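Projects > Mofokeng > Bench Safety > Pre-Session Checklist with Comments

8 min read

Checklist for the tray bench, Mofokeng study, Golwood lab. Please fill it in before the first trial of a session and again after any long break. I have left my comments under each item, and I know some of them go on a bit, but the people who come after us will want to know why an item got an OK or a "watch this," and a bare check mark doesn't tell them much!

For anyone joining us in September who hasn't read the study plan: Mofokeng asks whether an arm that picks from a tray of mixed household things does better when it is allowed to pause above the tray and look again before it commits to a grasp. We call that the second look. We have 1,749 trials logged out of a planned 2,000, and the result so far leans the way we hoped, with the biggest gain on soft things. Please keep that in mind as you inspect, because a bench that has drifted a little can look an awful lot like a finding.

SECTION A. BENCH AND SURROUNDINGS

A1. Sink drained, faucet fully off, no drips in ten seconds of watching.
Result: OK
Comment: I know the sink feels like somebody else's department, but it sits right against our tray and the arm is not rated for splashes. Run your hand along the underside of the spout too. If you find so much as a bead of water, wipe it and watch again.

A2. Strainer seated in the drain.
Result: OK
Comment: Small parts love a drain. If a screw goes missing from the gripper during a session, stop, leave the water off, and look in the basin before you look anywhere else.

A3. Metal trim on the front edge of the counter free of burrs.
Result: OK, watch
Comment: There are scuffs and a few reddish marks along the trim. I ran a gloved finger over them and nothing caught, so I am passing it. Please do the same and don't judge it by eye alone.

A4. Cardboard panel standing firm behind the tray.
Result: OK
Comment: Give it a gentle push at the top corner. It should settle back without sliding. If it slides, re-tape the foot and note it here, and remember that a panel in a new spot changes what the vision model sees (we lost the better part of a morning to this once, and I would love for you not to).

SECTION B. ARM, CABLES AND LIGHT

B1. Emergency stop pressed and released with the arm powered.
Result: OK
Comment: Do this with your own hand, every session, even if the person before you swears they just did it. The arm should go limp-safe at once and stay there until you clear it on the Usero console.

B2. Speed cap set to 10 percent for the first pass.
Result: OK
Comment: Ten is slow and rather dull to watch, and I do understand the temptation. Once the first pass is clean you may go up to 70, and please no higher while anyone is standing at the counter.

B3. Cable loop clear of the wrist through the full reach.
Result: OK, watch
Comment: The gray cable comes off the upper part of the arm in a generous loop, and I would like it to stay generous. Too tight and it tugs on the connector when the arm reaches for the far left of the tray. Walk the arm through both ends of its reach and keep your eyes on the loop the whole time, leaving the gripper to look after itself for a minute.

B4. Lamp face clean and lit.
Result: OK
Comment: Wipe with the dry cloth from the drawer, never with the towel from the tray, which is a test object and should stay out of the housekeeping.

B5. Gripper fingers tight, rod straight.
Result: OK
Comment: Hand-check with the stop pressed in. The thin rod is easy to knock when you lean over to straighten the tray, so check it again if you have leaned.

SECTION C. TRAY AND OBJECTS

C1. Tray flat and stable, no rocking at any corner.
Result: OK
Comment: Press each corner in turn. The tray is meant to sit at a slant to the counter, so please resist squaring it up, however much it bothers you (it bothers me too).

C2. Object set complete and undamaged.
Result: OK
Comment: We are on the soft-and-light set: bottle, towel, sponge, plush. Squeeze the plush and look for opened seams, and check the towel for long loose threads that might wind around a finger of the gripper. The frayed end has been trimmed before and will need it again.

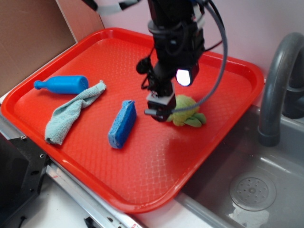

Item C2: gripper over the green plush, with the bottle, towel and sponge on the tray.

C3. Sponge standing on its edge.
Result: OK
Comment: The study plan calls for it standing, and it is the object I fuss over most. A standing sponge gives the arm a narrow target that a single look often misjudges. If it tips over before the trial begins, stop the arm, set it up again and restart the trial with a fresh number.

C4. Glare on the tray within limits.
Result: OK, watch
Comment: The tray's surface throws back pale streaks, and the depth estimate doesn't care for them one bit. Run the Pidutitz glare script and write the result in the log. If it fails, dim the room lights a step and try once more before asking for help.

SECTION D. SECOND-LOOK PAUSE

D1. Arm pauses clear of all objects.
Result: OK
Comment: Hands stay off the counter during the pause, please! I can't say this warmly enough or often enough. A paused arm looks for all the world like a parked arm, and the next move comes without a sound.

D2. Pause point logged for each trial.
Result: OK
Comment: We need the pause position to compare the two conditions fairly. If the log shows a blank, the trial has to be set aside, even when the grasp was a beauty.

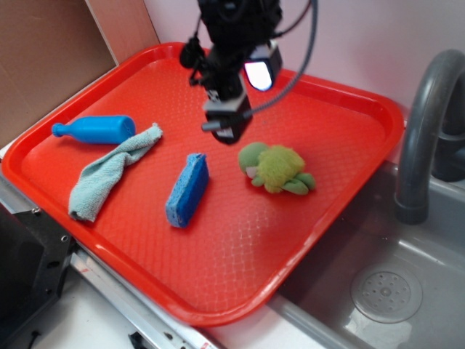

Checklist and comments by the Golwood bench safety lead

D3. Gap between neighboring objects checked before descent.
Result: OK, watch
Comment: The space between the sponge and the plush is the one I keep coming back to. With the gripper above that gap, a small error in either direction brings it down on the wrong thing. Keep one hand at the stop button whenever the target is one of those two, and enter any touch on the neighbor as a contact event, however light it was.

D4. Shadow of the arm noted.
Result: OK
Comment: The arm lays a faint shadow on the tray. Faint is fine. If it ever looks dark enough to have a clear outline, check that the room lights are all working and add a line to the log, as the second look reads the same patch of tray.

SECTION E. CLOSING OUT

E1. Arm parked high, stop pressed in, console locked.
Result: OK

E2. Objects back in the bin, towel hung up by its good end.
Result: OK

E3. Open items carried forward.
Comment: Four items are on watch from this pass: A3, B3, C4 and D3. None of them holds up the remaining trials. Please check B3 again before raising the speed past the first-pass cap, and write your own comments beneath mine without erasing anything.

Inspection completed January 10, 2020. Bench cleared for use.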